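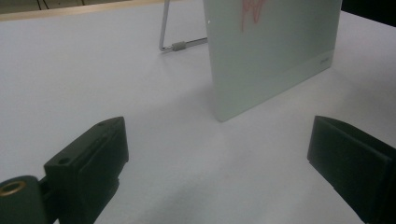 Notebook – wiping task, hand-held gripper
Nov 16, 2021

The glass board is finally behaving like a proper benchmark and I am very happy with it. Writing this up while the numbers are fresh, partly for me and partly for whoever picks up the Gondia side after the break.

Question going in: can a policy learn to pick up an eraser and clean marker off the board using only demos recorded with the hand-held tool, no teleop at all? In April we tried it with teleop data and a painted wooden board and it was a slog. The demos were slow and jerky, and the policy learned the jerkiness beautifully.

Setup today

Frosted glass board on its wire stand, stood up on the white table. Red marker. Same green printed fingers as before, starting wide open for every demo. I tried starting half closed last week and the first second of every demo became a useless little shuffle while I opened up, so wide open it is. Eraser goes in by hand after the start signal, at one of the positions on Selvanayagam's list (the list is on the shared drive, second tab – the first tab is the old one and has the axes swapped, please don't use it).

Wellington Barbosa recorded most of the set and I did the rest. 349 demos kept in total. We threw out 17, nearly all of them for tracking loss when the tool came too close to the glass. Everything was resampled and trimmed with the Brusten scripts, default settings except the start threshold, which I lowered because it was eating the first bit of motion on Wellington's demos. He starts very gently. I don't.

Why glass worried me

Two things. The tracker wants texture and the board has hardly any, and the tabletop isn't much help either: pale, matte, evenly lit, nothing on it for features to stick to. I half expected the pose estimates to float off whenever the tool got near the board. The other worry was the mark itself. Red on frosted glass goes very faint in the wrist view, more of a pink, and I wasn't sure the encoder would notice it at all at the resolution we train on.

The first worry was fair, the second one wasn't!

Tracking: drift was fine for the approach and bad for the last stretch before contact, exactly where we need it. What fixed it was letting the room into the picture. If the operator keeps the tool tipped up a little on approach, the far edge of the table and the clutter beyond it stay in view, and the estimator hangs on to those. Wellington found this by accident, comparing his good recordings with my bad ones. I had been pointing straight down at the table like someone looking for a dropped contact lens. After we both switched to the tipped approach, the losses nearly stopped. I want this in the operator notes as the first line.

Seeing the mark: I trained one policy with the full wrist view and one with the board region blurred. If the encoder were ignoring the writing, the two should act alike. They don't. The full-view policy goes for the part of the board with the scribble on it, high or low, and the blurred one wipes the middle of the board every time with great confidence. Lovely clean result, and such a cheap check. I'm going to do this for every task from now on.

Training

300 epochs, same network as the drawer task, nothing clever. I did turn on the color jitter and then turned it down again, because at the old strength it pushed the pink scribble into the same gray as the glass. That one cost me a morning. The run that matters is 631 in the log, config saved next to the checkpoint.

Rollouts on the arm

Pickup is solid. The approach is smooth, much smoother than anything we got out of teleop, and people from the next bench came over to look, which was nice. Wiping is good when the mark is in the upper half of the board. Lower down it gets worse: the fingers come in at a steep angle, the bottom of the eraser catches the tabletop, and the stroke turns into a push.

The push is the real problem. The board only has the wire leg behind it, so any force that isn't along the glass slides the whole thing back across the table. A person doing the demo feels this right away and eases off without thinking. The policy has no force signal, so it follows the board and keeps pushing. I watched it chase the board to the far side of the table once and had to hit stop.

Tried so far:

Clamping the stand. Works, but I think it's cheating. The task is interesting exactly because the board moves.

Slower playback. Less sliding, but the strokes stop cleaning properly. Marker smears.

Shorter action horizon. This is the good one. When the policy replans more often it sees the board shift in the wrist view and corrects. It doesn't fix the low marks, but the chasing behavior is gone in the rollouts I ran this afternoon. Only a handful, so don't quote me yet.

My guess is that the demos don't contain enough recovery. Nearly all of ours are tidy: board still, mark gone, done. I'd like a batch where the board gets bumped on purpose during the wipe and the operator has to deal with it. Wellington thinks we should also vary the angle of the board to the table edge, and I agree – if we always stand it the same way the policy may be leaning on that more than we know.

Fingers

Left finger is holding up well. No visible wear on the pads after all these demos, which surprised me, as the earlier print was shedding by this point. Bernham has the new version with the softer pad ready to print whenever we ask. I'd wait until the recovery batch is recorded, otherwise we mix two finger types in one dataset and I will be the one untangling it.

To do

Record the bump batch, both of us, tipped approach throughout.
Retrain with the short horizon as default and jitter at the lower setting.
Low marks: look at the wrist angle in the demos and see if ours is any better than the policy's. I suspect mine is terrible.
Ask Selvanayagam for a third tab with board angles.
Swap the marker, the red one is running dry and I don't want fainter lines creeping into the data unnoticed.
Copy checkpoint 631 off the local disk before somebody (me) fills it again.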